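Reshma Radebe had the fault log open before I'd even sat down. "You want the bad one," she said. "Everybody wants the bad one."

The bad one happened in December, at Skeltatau, on the arm the team calls Plivska. The job was dull on purpose. Push small blocks across a board with a rod, come back up, wait for the next instruction. It had been doing that for weeks. Then one evening, 24 minutes into a run, it pushed down instead of across and kept going.

"Not fast," Radebe said. "People picture a big slam. It was slow. It leaned. You heard the board creak and then the motor note change and I hit the stop."

No one hurt. She says that first when she tells it to management, and last when she tells it to engineers. The tip was bent, there was a dent in the board as deep as a fingernail, and the lab lost most of a month.

What went wrong took longer to find than to fix. The height of the work surface was stored in two places. One was in the calibration file. The other was in a config that Engelbrecht, the contractor who did the install, had set up and left alone. When the team swapped the old board for a thicker one they redid the calibration and got a good number. The second value stayed where it was. Most of the code read the first. One recovery routine, the one that runs after a missed push, read the second.

"So it's fine, it's fine, it's fine, then it misses a block and goes looking for a table that's lower than the real one," she said. "It had done 308 pushes that day. It only needed that routine once."

Why didn't the force limit catch it? She made a face. The limit was there. It was also set for a different tool, a heavier one, and it had been raised during testing becuase it kept tripping. Raised by who? "By me. Put that in."
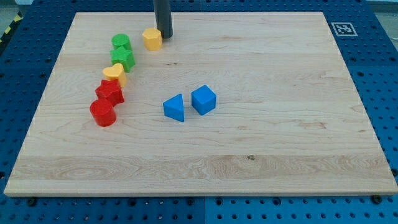

She pulled up the trace next. Vertical force over time, a flat line with fuzz on it, then a ramp. The ramp is almost pretty. Old limit would have cut in near the bottom of it. The new one was way up off the top of the plot and she had to rescale twice to show me.

The fix list, as she read it out: one height value, in one file, and the controller refuses to start if it finds another. Force limit tied to the tool, so changing the tool changes the limit. A hard floor in the safety controller that the lab code can't touch. And a touch-off every 200 pushes, where the arm comes down gently on bare wood and checks the height it gets against the height it expects.

"I wanted 400. Skunora wanted every single time." Skunora is the outside firm that reviewed the incident. They met at 200 and she's still a little annoyed — the checks eat into the run time and so far they haven't flagged anything. Would she turn them off? Long pause. "No. Ask me in summer."

I asked about the stop button, because she'd been standing next to it, and what if she hadn't been. That's the part she doesn't like. Runs were supposed to be attended but the rule was vague, somebody in the building counted. Now it means somebody in the room, within reach, not on thier phone. The button was moved too. It used to be behind the monitor.

Plivska has been running again for a while. Same task, same kind of blocks. Radebe listens to it more than she watches it, she told me — she'd know that motor note anywhere now. Then a chime went off at her desk, touch-off due, and she got up to go stand by the arm.

Contact: the editors | © All rights reserved | Back to top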